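CHAPTER 6
Connecting the Small Rack

In this chapter you will learn
how to look at a patch cable before you use it
how to put the plug into a port and take it out again without damage
how to choose the port and write it down
how to lay the cable so that the next person can follow it

Words you will meet: boot, faceplate, latch, link light, patch cable, port, rack, RJ45, SFP, switch

6.1 Before the first cable

In the last chapter we put the equipment in the rack and gave it power. No data is moving yet. The switch has its address, the screws are tight, and the work which remains is the work that many beginners think is too simple to study. They take a cable from the box, they push it into the first hole that has the correct shape, and they go home. Some months later another person opens the same rack and must find out which of the cables goes to the printer room.

I taught this subject for the first time at the evening school in Plotcombe, and in that year I gave to cabling only one short lesson. It was a mistake. The students could explain to me very well what a switch does with a frame, but when they stood in front of a rack they were afraid to touch it, or they were not afraid enough. For this reason the present chapter is slow. Please do not jump over it, even if you have connected many computers at home.

A patch cable is a short network cable with a plug at both ends. We use it between two devices in the same rack, or between the rack and a device that stands near to it. The plug is commonly called RJ45. A port is the opening that receives the plug, and the front plate of the device, where the ports are, we will call the faceplate. On many plugs the back part is covered with a soft or molded sleeve. It is called the boot, and its duty is to keep the cable from bending sharply at the place where it leaves the plug.

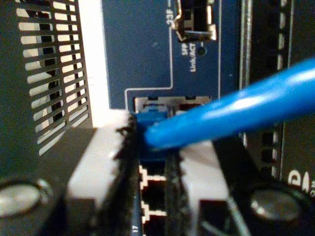

A plug of this type can go into the port in one position only. The spring that holds it is a thin plastic tongue, the latch, and you have to know on which side of the port the latch must be. Different manufacturers turn their ports differently, and in a device with two rows the upper row is often turned over in relation to the lower row. Do not try to remember a rule such as "the latch is always down". Look at the opening first. With the blue cable in the picture, the latch tab is against the top of the metal opening, so a person who arrives with the latch down would only push and push and become angry. Look also at what is printed near the port. The words "SFP Link/ACT" belong to the small round light near the rectangular slot, and the slot itself is an SFP cage. It is empty and it is not made for an RJ45 plug. We will come back to SFP modules in the part on fiber, on page 137.

When the plug is seated, in most cases you hear a small click. I write "in most cases" because in a room with fans you hear nothing, and some boots are so thick that they make the click soft. It is better to trust your fingers. Hold the plug by its body, push it straight in until it stops, and then pull the cable back very gently. A plug that is locked stays. If it comes out in your hand, it was never in.

Taking the plug out is more dangerous for it than putting it in. Press the latch fully, keep it pressed, and only then pull, holding the body of the plug and never the cable. If there is a boot over the latch, press on the boot at the place where the latch is below it. In a narrow space you may have only two fingers available. Then move the neighbor cables aside first, and do not bend them strongly.

6.2 Reading the front of the switch

Every port on a switch has a number. The numbers are usually printed above or below the ports, sometimes in such small letters that you will want a lamp. In a switch with two rows the numbers do not always run from left to right along the upper row and then along the lower one. Very often they go up and down: the first port is above, the second is under it, the third is above again. Students who do not check this connect the correct cable to the wrong port, and the configuration they have prepared so carefully is then waiting in another place.

Let us take the case we will use for all the exercises of this chapter. The firm is called Vararell. It sells garden tools and it has one small office over the shop. In the office there is an open rack with one switch, and from this switch go cables to the desks, to the telephone on the counter and to the access point in the corridor. The person who installed it left in February and did not leave a plan. You have been asked to add one new computer.

What do you do first? You do not take a cable. You take a pencil. Stand in front of the rack and draw the faceplate as a row of boxes, with the same number of boxes as there are ports. Put a cross in each box where a cable is connected. Then look at the lights, and put a small circle where the light is on. A box with a cross and no circle is interesting: there is a cable, but at the other end the device is off, or removed, or the cable is damaged. Write a question mark near it and continue. 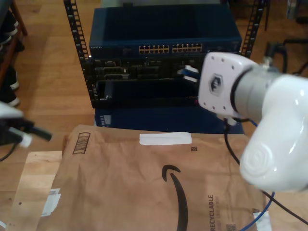 When the drawing is complete, choose the free port. If the firm has no rule, I recommend to leave the last port of the row free for testing, and to fill the others in order. Write on your drawing the number of the port and the name of the device before you connect anything. It feels strange to write down something that is not yet true, but after the connecting we are tired, or the telephone rings, and the note is not made.

The same name must then go on the cable. Put one label near each plug, at a distance of a hand's width, so that the label does not go behind the other cables. Both labels carry the same text. In the Vararell exercises we use simple numbers, for example 751, and the meaning of the number is kept in the notebook. Some firms prefer to write the room or the name of the user directly on the label. This is comfortable for one year. Then the user changes her desk.

6.3 The inspection of a cable

A new cable from a closed bag can be bad, and an old cable from the drawer can be perfect. Therefore we inspect all of them in the same manner. Put the cable on a table with good light, away from the rack, and start with one plug.
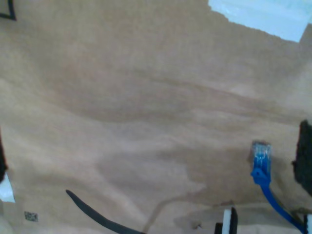 Figure 6.3 Blue network cable with RJ45 plug. Notice the molded boot below the plug and the small tab at its side.

Look first at the plastic. The body should have no cracks. Then look at the latch from the side. It should stand away from the body at an angle and come back by itself when you press it with a fingernail. A latch that remains flat will not hold, and a latch that has turned white at its root is soon going to break. With a plug of clear plastic you can also look in at the wires and see if they reach to the front, which is much more difficult when the plug is colored or the boot comes far forward.

Next hold the boot with one hand and the plug with the other and move them a little. The jacket of the cable must go into the plug together with the wires. If you can see the thin wires between the end of the jacket and the plug, do not use this cable in a rack. Maybe it works today. Cut off the plug, so that the cable does not return to the drawer, and follow the instructions for a new plug in the appendix.

Now let the cable pass through your hand until you come to the other end. You are searching for hard bends, flat places and cuts. Your fingers find them more easily than your eyes. At the other end, repeat the inspection of the plug. The whole thing takes less than a minute when you have done it several times.

After this comes the tester. In our classroom we use the Luvari tester, a simple model with one row of lights, but any tester for network cables will do the same service. Connect both ends and watch the lights go on in order. If one light does not come on, one wire is open. If the lights come in a wrong order, two wires have been exchanged. Be careful with the conclusion, however. The simple tester tells you that each wire arrives at its place. It does not tell you how well the cable will carry a fast signal, and for this you need a different instrument, which is expensive and which a small office will normally rent.
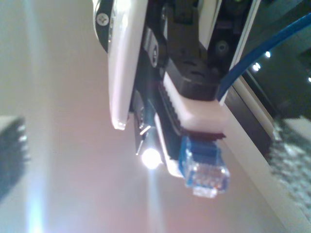 The length must be decided before the cable is connected. Measure the way which the cable will really go: from the port to the side of the rack, down along the rail, and then to the other port. Do not measure the straight line through the air. Add a little for the curve at each plug, as the cable should leave the boot in a soft arc. If the cable is much too long, choose a shorter one. Please do not make a tight ring of the rest and press it behind the switch, where the air has to pass.

Exercises for the first part

1. Draw the faceplate of a switch you have access to. Mark the used ports and the lights as described in 6.2. Do not disconnect anything.

2. Inspect 3 patch cables. For each one, write down the state of the latch, of the boot and of the jacket at both ends, and decide if you would use it.

3. At Vararell, a port has a cable but its light is off. Write down the possible reasons and say in which order you would check them.

4. Explain to a colleague, in writing and without a drawing, how to remove a plug whose latch is covered by a boot. Exchange your texts and try to follow the other person's instructions exactly.

In section 6.4 we connect the new computer.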